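Painting a Small Room in Several Blues

Posted by Léonie Boyer, July 3, 2020

I have wanted to write this one up for ages! Blue is my favorite color to paint with and also the one that people get most nervous about. They worry it will turn cold, or look like a nursery, or come out nothing like the chip. A lot of that worry goes away when you stop hunting for the one perfect blue and use a few that belong together, one per wall. It's a weekend job if the walls are in decent shape, and you don't need to be a great painter to pull it off.

Picking the blues

Start with the wall that gets the least daylight and give it the palest color, something with a good bit of gray in it. The wall you look at first when you walk in can be lighter and clearer, a real sky color. Then save the strongest blue for a side wall, ideally one with a door or a bookcase in it, so there's something to interrupt it. A wood-colored door looks wonderful in the middle of a strong blue. Please don't paint it white on my account!

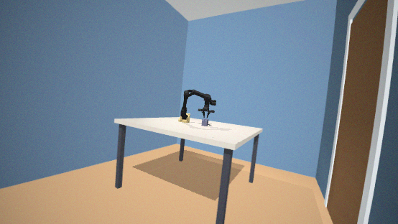

Pale blue-gray on the left, sky blue at the back, and a stronger blue around the brown door.

Try to stay on the same side of the color family. Blues lean either a little green or a little purple, and if one of yours leans the other way it will bother you every single day. The easiest check is to lay the chips on a sheet of plain white printer paper by the window. Mine were all from the Trevero card, from the same strip and the two next to it, and that kept me out of trouble.

Buy sample pots. Paint each sample onto a big piece of white poster board, two coats, leaving a white border all the way around, and tape the boards up for a few days. Look at them with your morning coffee, look at them again at night with the lamps on. I moved my boards from wall to wall so many times that the tape gave up, and I ended up swapping two of the colors. I had been so sure of the first plan!

How much paint

Measure the length of each wall, multiply by the height, and take off the door and any big window. My door is 81 inches tall, so it was worth subtracting. Add the walls up, double the total for two coats, and then look at the coverage printed on the can. For my workroom the doubled figure came to 584 square feet. Do the sum separately for each color, though, or you'll end up with one can you barely opened and another that runs dry above the baseboard on Sunday night.

Getting the walls ready

Pull everything to the middle of the room and cover it. Take off the switch plates and put the screws in a cup. Wash the walls with warm water and a drop of dish soap, rinse, and let them dry overnight. Fill the nail holes, let the filler go hard, and sand it flush with fine paper. Wipe off the dust with a damp rag. I know, I know, it's the dull part, but blue shows every bump when the light comes in sideways.

Fresh filler needs primer. So does any wall that is dark now, or shiny.

Cutting in where two blues meet

Corners are what scare people, and there's a neat trick for them. Paint the lighter wall first and let the color run around the corner onto the next wall by half an inch or so. Wait until it's fully dry, at least overnight. Then run painter's tape down the finished wall, tight into the corner, and press the edge with a plastic card.

Now brush a thin line of the lighter color along the edge of the tape. It fills any little gaps, and since it matches what's under it, you'll never see it. Once that has dried, brush on the darker blue right over it. Pull the tape while the last coat is still a bit soft, slowly, folding it back on itself. It is so satisfying!
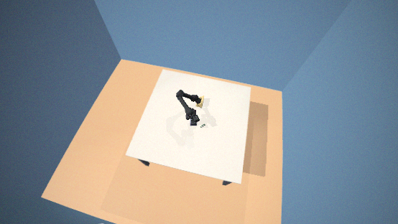 If your corner isn't straight (mine certainly isn't), follow the corner anyway. A level line beside a crooked corner looks much worse than a crooked line sitting in it.

Rolling

Use a medium-nap roller and load it well. Work in sections about as wide as your arms, top to bottom, and always roll back into the paint that's still wet. Finish each section with light strokes all going the same way. Then leave it alone! The blotches you see after twenty minutes are just the paint drying at different speeds, and poking at them makes marks that stay.

Give it the full wait on the can before the second coat. Régis Ferrand, who lent me his good ladder, likes to thin his first coat a touch. I've tried it both ways and can't tell the difference on a primed wall, so I go with it straight from the can.

Ceiling, trim and leftovers

A soft white ceiling keeps everything airy. For the trim I used the same white in satin, two thin coats. Pour what's left of each blue into a small jar with a tight lid and write the color name and the wall on the label. You'll want it the first time you move a shelf.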